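Trucos de cocina: la olla con mango, el acero y las verduras de plástico
Por Rocío Palma
2025-03-24

Semana corta, apuntes rápidos. Me escribieron varios por lo del cazo de acero inoxidable que se pone feo, y por cómo limpiar las verduritas de juguete de los niños. Va todo junto, que es casi lo mismo.
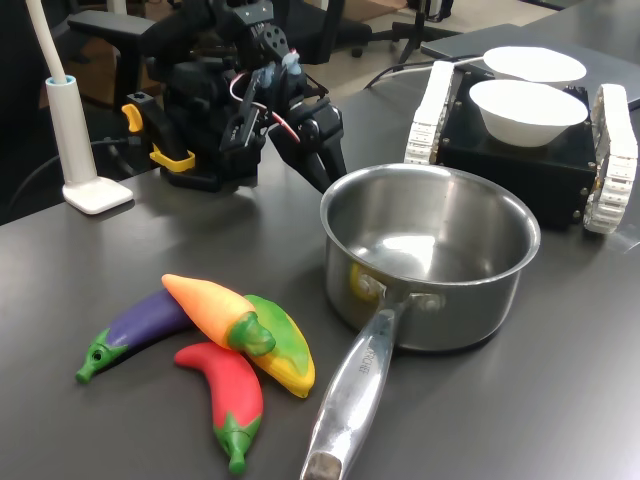
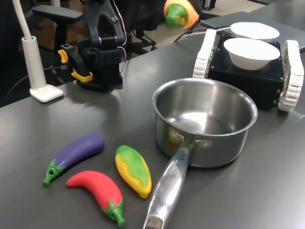
El acero primero. Manchas blancas en el fondo = cal. Un chorro de vinagre, agua hasta cubrir, hervir cinco minutos, tirar, enjuagar. Si queda arcoíris (esos reflejos azulados), vinagre puro con un paño y listo. Nada de lana metálica, raya y despues no hay vuelta atrás.

Comida quemada: 100 gramos de bicarbonato, agua tibia, toda la noche. A la mañana sale con cuchara de madera. Casi siempre. A Lautaro Aravena no le salió y tuvo que repetir.

Los remaches del mango – ahí se junta la grasa. Cepillo de dientes viejo, detergente, dos vueltas. Y secar con trapo, no al aire, que deja marca.

Verduras de plastico: agua tibia con jabón de platos. Ojo con las piezas que traen agujerito, entra agua y adentro se pone negro. Esas con trapo húmedo y ya. Las que tienen relieve, como el choclo, otra vez el cepillo de dientes. Otro, no el de la olla!

Lavavajillas no, con el calor algunas se deforman. Pilar Ledesma las pone arriba en ciclo frío y dice que bien, yo no me animo.

Para guardar: bolsa de red colgada detrás de la puerta. Se ventilan y se ve lo que falta. La olla, boca arriba y con un papel de cocina si le apilan otra encima.

Me queda pendiente lo de las tablas de cortar, lo subo cuando pueda.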